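## 4. Login recovery on the two mail services

4.1 Setup. Accounts were made on Brotura and on Matgate, both web mail, both with a phone fallback. 592 people signed up for the study. 558 finished all the tasks and are counted below. The others dropped out before the recovery step, mostly at the point where a second address is asked for. We did not chase them.

Each person got a new account, a password they picked themselves, and a gap of several weeks before being asked to sign in again. No reminders. Browser autofill was switched off for the study accounts – a few turned it back on, and those sessions were removed before the count of 558.

Tasks, in order: sign in, read one message, reply to it, sign out. Then the same on a device the account had not seen before. Recovery was allowed at any time and was never suggested by us. Sessions were run at the Clarnach site, in the small rooms on the ground floor (Figure 3).

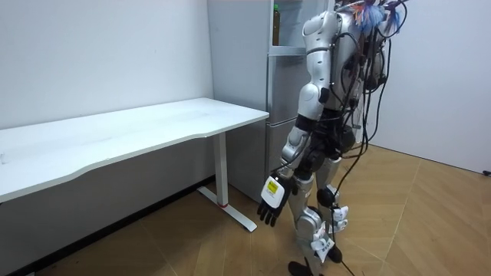
**Figure 3.** Room at the Clarnach site, with white desk and parquet floor.

4.2 What counts as a failed sign in. Wrong password, wrong user name, a code that timed out, or leaving the page for more than 300 seconds. Typing errors fixed before pressing the button were not counted. Caps lock errors were counted, which we went back and forth on. Kept them in, as the services themselves treat them as a wrong password and say nothing more.

Brotura puts the user name and the password on one page. Matgate splits them, name first, then password on the next page. The split page caused trouble of its own kind. People entered a full address where only the first part was wanted, got sent back, and then assumed the password was the problem. Several reset a password that was fine. On the single page this was rare, but people there had a harder time telling which of the two fields was wrong, and the error text did not help (same sentence for both).

Also worth noting – the "stay signed in" box. Checked by default on Brotura, unchecked on Matgate. Most left it as they found it. On the unfamiliar device this matters, and we come back to it in 4.4.
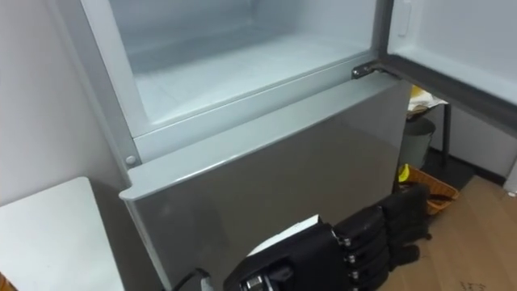 4.3 Recovery paths. Three offered: code to phone, code to second address, security question. Phone was picked first by most people on both services. The second address did badly. Many had given an old one at sign up and could not open it, so the recovery turned into a second recovery somewhere else, and a few went round in a circle with each account pointing at the other. The security question was hardly used. Those who used it often had the right answer in the wrong form, short name of a street insted of the full one, a capital letter missing.

Code length made little difference that we could see. Where the code shows up does matter. If the text message preview shows the code, people type it from there and are done. If the preview is taken up by the service name and a greeting, they open the message, lose the browser page, and on phones the page sometimes reloads and asks for a new code. Old code then gets typed in. Counted as a failure under 4.2.

The Uniyal checklist was used to score the error texts. It asks whether the text says what went wrong, what to do next, and whether the account is locked. Both services miss the last one. Participants kept trying on locked acounts and read the repeated error as proof of a bad memory.

4.4 Limits. One site, English pages only, new accounts with almost no mail in them. People may try harder for an inbox they care about, or give up later. We also can't separate the effect of the checked box from the page layout, the two always came together here. A version with the box fixed to unchecked on both is planned, same tasks, same gap.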